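Clemgate Workshop Users Group
Minutes of the Sunday meeting, lab room, 10 a.m.

Minutes of the previous meeting were accepted with one correction: the key deposit is for the outer door only.

1. White table

The group went over the condition of the big white table. The top has brown stains and gray scuffs. Dish soap was tried on one corner last month with little result. Agreed to try a mild abrasive cleaner on a small patch before doing any more. Replacing the top was quoted at 400 dollars by Grurulow, delivery not included. No money will be spent on this until fall.

Users are reminded to put a cutting mat or cardboard down before gluing or drilling.

2. Display panels

The clear panels in black frames were discussed next. Members want to use them as dividers at the open house in July, with project sheets taped to one side. 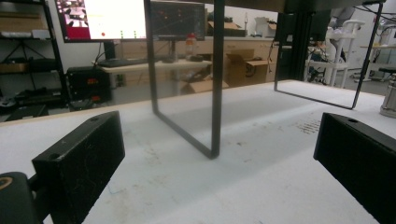
Framed clear panels on the white table, monitors and shelving behind.

Points raised:
- Project sheets should go on with removable tape only. Tridari sells a roll for 23 dollars and one roll should be enough.
- Panels are to be wiped with a soft cloth. No paper towels and no solvent.
- Two people should carry each panel when it is moved to the hall.
- One member asked whether the panels could stay up all year. It was felt that they take up too much of the table. They will come out for events and go back to storage the next working day.

Agreed: panels approved for the open house. The display team will bring a layout to the next meeting.

3. Stands and frames

There was a longer discussion about the black metal frames and whether they are steady enough for a public event. Some members would like them clamped to the table. Others said clamps would mark the edge and get in the way of visitors.

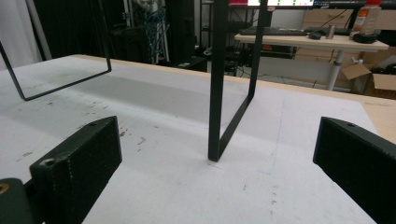
Black metal frames at the stained white table.

Agreed to test one frame with rubber feet and one with a clamp and a felt pad, and to compare them at the next work session. Budget for the test is 70 dollars, to come out of the supplies line. The Chu catalog has feet in several sizes. Whoever orders should measure the bar first, as the last set did not fit and could not be returned.

4. Desk and shelves

The shelving and the desk both need sorting. Cardboard boxes without a name on them will be opened at the next work session. Cables go in the labeled bins by type. Drink bottles should not be left near the keyboard. The power supply is to be switched off at the end of each session.

5. Open house

Last year's event had about 120 visitors over the afternoon. The same hours were proposed and approved. The door sign needs reprinting with the new room number. Parking is still to be worked out with the building office.

6. Other business

A request for a second broom was approved. The question of a coat rack was held over.

Meeting closed at 11:25 a.m. Next meeting same room, same time, first Sunday of the month.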